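How a Knitted Jumper Is Made, and How to Fold One

A jumper looks like one solid piece of cloth. Look at it closely and it is a very long piece of yarn, bent into thousands of small loops. Each loop is pulled through the one below it. This is called knitting.

Knitted cloth and woven cloth

Woven cloth is made from straight threads that cross over and under each other, like the strips in a paper mat. A cotton bed sheet is usually woven. It does not stretch much, because straight threads have no slack in them.

Knitted cloth is different. When you pull it, the loops change shape. They get wider and shorter, or taller and thinner. When you let go, most of them return to the shape they had before. This is why your head fits through the neck of a jumper and the neck then closes up again.

Where the stripes come from

Stripes can be printed on cloth, but on knitwear they are usually made with yarn of different colours. The knitter works several rows in one colour, changes to the next, and carries on. Two rows make a thin stripe. Thirteen rows make a much wider one.

The stripes follow the rows of loops. If the cloth is flat, the stripes are straight. If the cloth is folded or bunched up, the stripes bend with it.

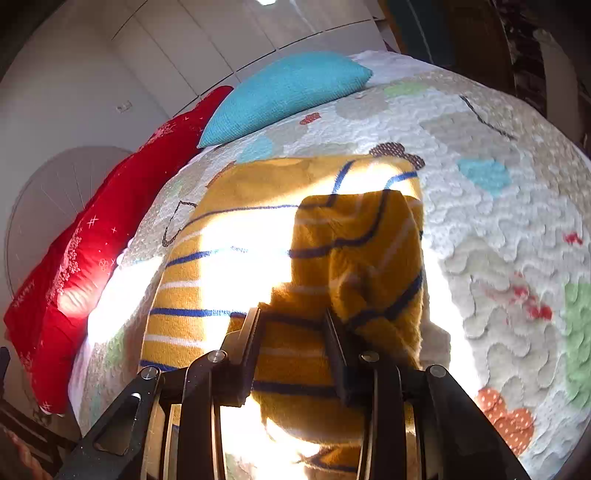 You can use this when you fold. Stripes are as good as ruled lines on paper. If they run level from one side to the other, the cloth is flat. If they curve or slant, there is a crease or a lump underneath.

Folding a striped jumper

Put the jumper face down on a bed or a table.
Smooth it from the middle outwards with flat hands. Do not tug.
Fold one sleeve and a strip of the side in towards the middle.
Do the same on the other side.
Bring the bottom edge up to the neck.
Turn it over and check the stripes.

Why not a hanger?

A thick adult jumper can weigh 530 grams. On a hanger, all of that weight pulls down from the shoulders. The loops there stretch, and after a long time they may not go back. Folded on a shelf, the jumper is held up from below and the loops can rest.

Fuzz

Yarn is made of short, fine hairs called fibres, twisted together. Rubbing works some of the ends free, and these make the surface fuzzy. If the loose ends tangle, they form small balls called pills. An adult can remove them with a fabric comb.

Words to know

Yarn: fibres twisted into a long strand.
Row: one line of loops, side to side.
Pill: a small ball of tangled fibres.

Written by Liya Wako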